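4月 午前〜夕方 インク室

没食子インク、抽出条件の見直し。前回の続き。

前回の仕込みは、書いた直後の色が薄すぎて字が読みにくかった。翌日には黒くなっていたので反応そのものは進んでいる。書き手からは「書きながら行が追えない」と言われている。今回は虫こぶの挽き方と浸け方を変えて、書いた直後の濃さがどこまで動くかを見る。硫酸鉄の量は前回から変えない。鉄を増やせば最初の色は多少濃くなるが、紙への負担が読めなくなるので、今回は触らない。

## 材料

- 虫こぶ:Sturnulwoodの林で拾ったもの。穴のあいていないものを選り分けて使用。穴ありは別袋に残した。
- 硫酸第一鉄:薄い青緑の結晶。瓶の口のあたりが黄色く粉をふいていたので、その部分は削って捨てた。
- アラビアゴム:Lorenteの粒、ロット611。前のロットより色が濃く、溶かすと少し琥珀色になる。
- 水:精製水。水道水の系列は前回で打ち切り。
- 比較用インク:Clandiaの青黒。開封してから日が経っているので、沈殿がないことを確かめてから使った。
- 紙:Nisvilleの綿紙と、事務用の普通紙。

虫こぶは拾ってから紙袋のまま棚に置いてあった。振るとからからと音がするので乾燥は足りていると思う。中が空洞の軽いものが混じっていた。軽いものは挽くと茶色い粉が多く出て、抽出液も濁る。次に拾うときは、その場で手に持って重さで分けたほうが早い。

## 仕込み

系列は次の5つ。

| 系列 | 挽き方 | 浸け方 |
|---|---|---|
| A | 粗く砕く | 常温の水、蓋あり |
| B | 粗く砕く | 弱火で煮出し |
| C | 細かく挽く | 常温の水、蓋あり |
| D | 細かく挽く | 弱火で煮出し |
| E | 粗く砕く | 常温の水、布をかけてカビを待つ |

虫こぶと水の比は全系列で同じ。煮出しのBとDは、蒸発した分の水を最後に足して量をそろえた。

常温のAとCは24時間で引き上げ。Eだけは7日置いた。先週から仕込んであったもので、今日濾した。表面に灰緑のカビの膜ができていて、端をつまむとほぼ一枚ではがれた。匂いは湿った落ち葉に近い。嫌な腐敗臭はなかった。

### 濾過

Cが一番手間取った。細かく挽いた粉が濾紙の目をすぐ塞いで、途中からほとんど落ちなくなる。最初に目の粗い布で漉してから濾紙に移すべきだった。Dも同じだろうと思って先に布を通したら、こちらは問題なく落ちた。したがってCとDの濁りの差には、濾し方の違いも入っている。比較としては失敗。表には残すが、挽き方の結論には使わないこと。

A、B、Eは濾紙だけで足りた。

### 抽出液の見た目

- A:淡い黄茶。澄んでいる。
- B:濃い茶。冷めると少し濁った。
- C:茶。濁りあり。
- D:最も濃い茶。底に細かい沈みが出る。
- E:赤みのある茶。澄んでいる。

Bの濁りは、温め直すと薄くなり、冷ますとまた戻る。液を動かさずに上澄みだけ取れば、書く分には支障なさそう。

## 合わせ

抽出液に硫酸鉄の溶液を入れ、そのあとゴムを入れる順番にした。前々回、ゴムを先に入れたら混ざりが遅く、底にだまが残ったことがある。ゴムは前の晩から水に浸けておいた。粒の芯が残っていたので、使う前に湯煎で温めて溶かし、布で漉した。木くずのようなものが布に少し残った。

鉄を入れた瞬間の色の変わり方は、系列ではっきり違った。BとDはすぐに紫がかった黒になる。Aは灰色っぽい紫で止まり、かき混ぜているうちにじわじわ濃くなった。Eは混ぜた直後は思ったより薄かった。タンニンが没食子酸まで分かれていれば書いた後の黒さには効くはずなので、瓶の中で薄いこと自体は気にしていない。

ゴムの量は全系列同じ。

Dは混ぜてしばらくすると瓶の底にどろっとした沈みができた。振れば散る。ペン先に運ぶとき、振ってすぐの液と、置いてからの上澄みでは濃さが違う。試し書きは上澄みでそろえた。

## 試し書き

つけペン、ペン先は新品を系列ごとに交換。油を拭き取ってから使用。罫を引いた紙に同じ文句を繰り返して書いた。

### 書いた直後

綿紙での読みやすさは、よいほうからD、B、C、E、A。前回の仕込みはAとほぼ同じ条件で、今回も同じように薄い。書いている行は斜めから見ないと分かりにくい。

Bは直後でも灰色の線としてきちんと見える。Clandiaの青黒は染料が入っているので、直後の濃さではどの系列も届かない。ここで張り合っても仕方がない。行が追えればよいという基準で見れば、BとDは合格、Cはぎりぎり。

### 夕方

朝に書いた分を夕方に見直した。Eの伸びが大きい。直後はAの次に薄かったのに、夕方にはBと並んで見分けがつかない。Aも黒くはなったが、線の細いところに灰色が残る。

Dは黒いが、線の縁がわずかに茶色い。普通紙では裏抜けが目立つ。綿紙では抜けていない。Dの裏抜けが濃さのせいか、煮出しで余計なものが出たせいかは分からない。水で薄めたDを書いて比べれば見当がつく。

### にじみ

普通紙では全系列が多少ひげを出した。綿紙ではAとEがきれい。Bは横線の終わりに玉ができることがあり、ペン先を離すのが遅いと目立つ。ゴムをほんの少し増やせば収まると思うが、増やしすぎると今度は出が渋くなる。ロット611は前のロットより粘りが強い気がする。同じ量を溶かして比べたわけではないので、印象だけ書いておく。

### 水かけ

夕方、綿紙の端を切って水に浸した。Clandiaの青黒は青い色が水に流れ、下に黒い線が残った。B、Eは流れる色がごくわずか。Aは薄い灰色が周りに広がった。まだ酸化が済んでいないのだと思う。同じ紙の残りは明日以降にもう一度浸ける。

水に浸けた切れ端は吸い取り紙に挟んで棚の上。重ねる順番は上からA、B、C、D、E。抜き取ったら必ず元の位置に戻すこと。

## 紙の傷みについて

鉄が余ると紙が焼ける。今回は抽出液の濃さが系列ごとに違うのに鉄の量を固定しているので、薄いAでは鉄が余っている可能性が一番高い。直後の色が薄いうえに紙にも悪いとなると、Aの条件を続ける理由がない。

鉄イオンの試験紙は残りが少ない。AとBだけ試した。Aはピンクがはっきり出た。Bは出たような、出ないような。蛍光灯の下では判断できず、窓際でもう一度見てもやはり薄い。Bは「微」としておく。

C、D、Eは試験紙が届いてから。瓶で置いておくと値が変わるだろうから、今日の綿紙を試料として取ってある。紙の隅に鉛筆で系列名を書いた。インクで書かないこと(前にやってしまい、どちらの色を見ているのか分からなくなった)。

卵の殻を入れて酸を抑える古い処方も試したい気持ちはある。ただし一度に変えるものが多すぎるので別の回にする。ワインで浸ける処方も同様。

## 保存

瓶は遮光のものに移し、口いっぱいまで入れた。空気が残ると早く沈む。Eだけ量が少なく、口まで届かなかったので小さい瓶に移し替えた。クローブを入れるかどうか迷い、今回は入れていない。Eはもともとカビを生やした液なので、一番早くまた生えると思う。膜が見えたらその時点で記録して捨てる。

ラベルには系列名と「4月」、ゴムのロットを書いた。前回の瓶は棚の左奥へ寄せた。前回の瓶の底にも沈みが出ていたが、量は少ない。

## 洗いと器具

鉄を合わせた後の器具は乾くと黒い輪が残る。ブラシではほとんど取れず、薄いクエン酸にしばらく浸けるとゆるむ。抽出だけに使った器具は茶渋程度で、ぬるま湯で落ちる。先にこの二つを分けておくと洗いが早い。

- 鉄に触れたガラスと触れていないガラスを同じ容器に入れない。
- 丸底フラスコは口が狭いので、曲がるブラシを使う。
- ピンセットは最後に乾いた布で拭く。鉄の液がついたまま置くと先が黒くなる。
- ペン先は水洗い後すぐ拭く。今日の分は系列名を書いた紙に包んだ。
- 台は濡れ布巾で一度、乾いた布で一度。硫酸鉄の粒が残ると翌日に錆色の点になる。
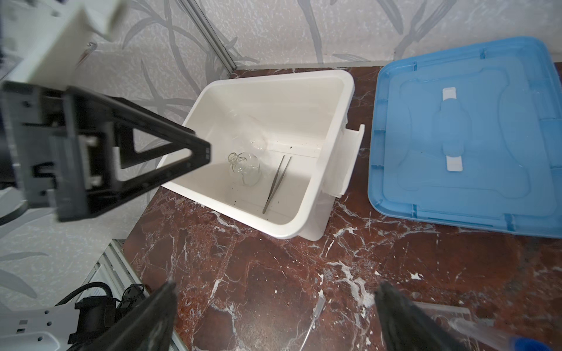
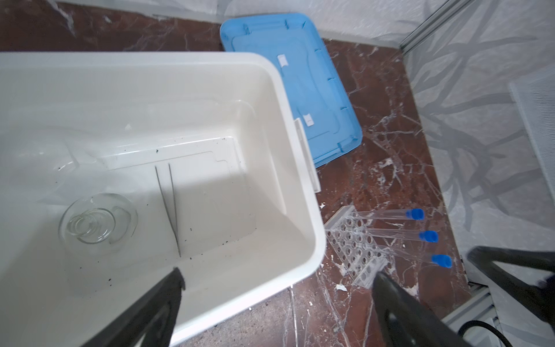 ## 次回

- [ ] 粗く砕いて煮出し(B)を基準にする。ゴムを少し増やしたものと並べる。
- [ ] Eをもう一度。カビの膜の出方が毎回同じとは思えないので、同じ条件で繰り返す。
- [ ] BとEを混ぜたもの。直後の濃さはB、夕方の伸びはEに期待。
- [ ] Dを水で薄めて普通紙に書き、裏抜けを見る。
- [ ] CとDは、両方とも布を通してから濾し直し。
- [ ] 鉄の試験紙を注文。
- [ ] Nisvilleの綿紙の残りを確認。表と裏で書き味が違うので、今後は透かしの読める側を表とする。今日の分もその向きで書いた。
- [ ] 穴ありの虫こぶの使い道。染めのほうで要るなら渡す。

明日の朝、今日の試し書きを同じ窓際で見る。電灯をつけずに比べること。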